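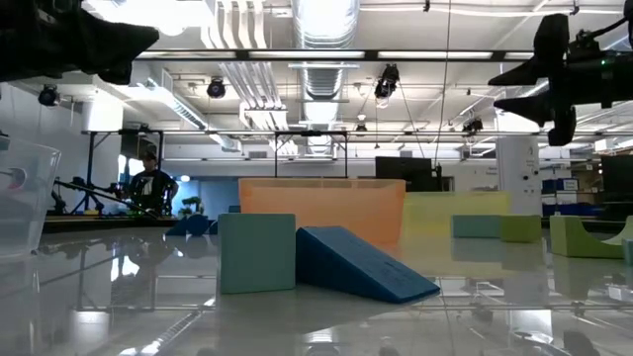

Foam cube and wedge on a white tabletop.

Foam play blocks: your questions

Do they make toddlers smarter?
I doubt it. The Hitora leaflet says so, but names no study.

Is the big set worth it?
Rarely. The 14-piece one is plenty – most kids fight over 2 blocks anyway.

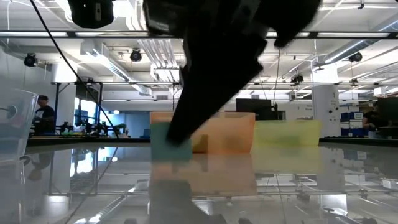 Photo: Tamara Didenko

Are they "germ-proof"?
No foam is. Wipe them with soapy water and ignore the label.

Can I return an opened set?
Ask Denden first, and get the answer in writing.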